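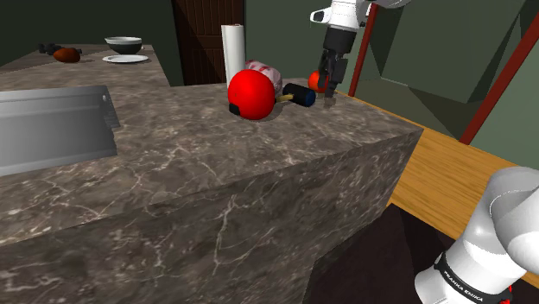

Jerkavel sells its Kitchen Pack as an add-on for teams that need to decide what to buy before they have a lab to put it in. The pack supplies rooms, counters and household objects for a manipulation simulator, and the buyer supplies the arm model. We licensed one seat to plan a fixed-arm station for food and utensil handling, with a white Franka Emika arm and a two-finger gripper as the reference hardware. The orange at the back right corner of the marble counter was our main test object, with the apple, the mallet and the paper towel roll serving as neighbors and obstacles. The review covers version 2 of the pack and was written 2018-05-01.

## Price

The single-seat license is $1,149 for one year. The object set is separate at $159 and does not expire. There is no trial. Support is by email only, and replies to our two tickets were short and correct.

Budget for both items together. The base license includes the rooms and fixed furniture, but its loose objects are plain boxes and cylinders, and those are of little use for choosing a gripper.

## Setup

Installation took one afternoon. Most of that went to the arm model, which had to be converted before the pack would accept it. The manual covers conversion in half a page and leaves out joint limits. Set them by hand and check each one before running anything.

Mount height is a single value in the station file. Changing it moves the base and leaves the counter alone, as it should. Counter depth is harder to edit: the sink is part of the same mesh, so stretching the block stretches the sink with it. For a real room with a different counter, plan on ordering a custom mesh or building one.

## What it is good for

Reach checks. We entered 300 target points across the counter and ran them overnight at each of the mount heights under consideration. The low mount lost much of the back edge. The high mount kept it but brought the elbow close to the wall on the sink side. That result changed our floor plan, and it would have been expensive to learn after the pedestal was bolted down.

Finger length. Swapping fingers is a one-line change. Our short set could close on the orange but the wrist housing came too near the taller items beside it. We moved the longer set from "optional" to "required" in the purchase list.

Clutter. Objects can be placed by hand or scattered from a seed. The seeded layouts repeat exactly between runs, so two grippers can be compared on the same counter.

## What it is not good for

Contact. Soft and wrapped items are rigid bodies under the surface texture. Grasp results on them should not go into a budget request as evidence of anything. Friction is one number per object, and the default is too generous.

Cycle time. The simulated arm reaches commanded speed faster than we would allow near people. Our throughput estimates had to be redone with lower limits.

Lighting. Shadows look plausible but the exposure is fixed. Camera selection still needs a bench test.

## Alternatives

Saraç offers a similar room set with better mesh editing. Its objects are fewer, and the license is sold only in blocks of seats, which ruled it out for us. Gornard's planner is quicker for pure reach studies and has no household objects at all. A team placing an arm over a conveyor should look there first.

## Purchase notes

- Order the object set with the license. Adding it later required a new license key.
- Ask for the mesh source in writing. It is available on request but is not listed on the quote.
- The renewal notice goes only to the address on the original order.
- One seat means one machine. Moving it takes an email to support.

We kept the license and used its reach results in the equipment request for the Sava station, due in September. The gripper line in that request is still marked provisional until the bench tests on soft items are finished.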